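How to Clean and Re-Coat a Matte Gray Tabletop

Matte finishes hide scratches better than gloss, but they hold on to hand oil and they turn shiny in patches if you rub them the wrong way. The steps below are for a painted top with a worn or dull clear coat. I used them on the worktable in our Jillmont shop, and they work the same on a desk or a shelf.

What you need

Dish soap and warm water
Two microfiber cloths, one for washing and one kept dry
A tack cloth
Sanding sponge, 320 grit
Water-based matte clear coat (I used Bremus Flat)
A foam roller, 4 inch, with a tray
A desk lamp you can move

Step 1. Clear the top and wash it

Take everything off, including the things you think you can work around. Mix a small squirt of dish soap into a bowl of warm water, wring the cloth out until it no longer drips, and wipe from one end to the other in straight passes. Go over it again with plain water. Dry it with the second cloth. Skip furniture polish and anything with wax in it. The new coat will not stick to wax, and you will end up sanding the whole thing back.

If there is a greasy area where people rest their arms, wash that part twice. Don't scrub in circles. Circles are what make the shiny spots.

Step 2. Check it with a low light

Turn off the ceiling light and set the lamp at one end of the table so the light runs across the top. Get your face down close. Dust and grit that you would never see standing up will show as small pale flecks. Dents show as soft dark places that stay put when you move the lamp. If the dark place moves with the lamp, it is only a shadow.

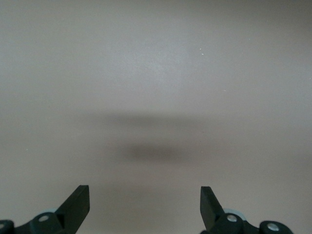 Mark any dents with a bit of painter's tape next to them, not on them. Shallow ones can be left alone. For deeper ones use a little wood filler, let it set as long as the tub says, and sand it level before you go on. You will need to touch up the color over the filler, so keep some of the original paint if you have it. Ours was an Erton gray that came with the table — product number 609 on the lid — and the hardware store was able to match it.

Step 3. Sand lightly

Use the 320 sponge with almost no pressure. All you want is to dull the old clear coat so the new one grips. Stop if you see color on the sponge. Wipe off the dust with a barely damp cloth, wait until the top is dry, then go over it once with the tack cloth.

Step 4. Roll on the clear coat

Stir the can slowly. Don't shake it, or you will be rolling out bubbles. Matte coats have a flattening agent that settles to the bottom, so scrape the stick along the base of the can until nothing feels thick.

Roll the full length in one pass, overlap the next pass by an inch, and keep a wet edge. Once an area starts to set, leave it alone. Going back over it leaves a streak that only shows from the side. Two coats are enough for a desk. Let the first one dry for the time given on the can, sand very lightly, use the tack cloth again, then roll the second.

Step 5. Let it cure

It will feel dry the same evening, but it stays soft for longer than that. We kept ours clear until the following week and put felt pads under the lamp and the Delacroix paper cutter before they went back. Use coasters for the first month and clean only with a damp cloth.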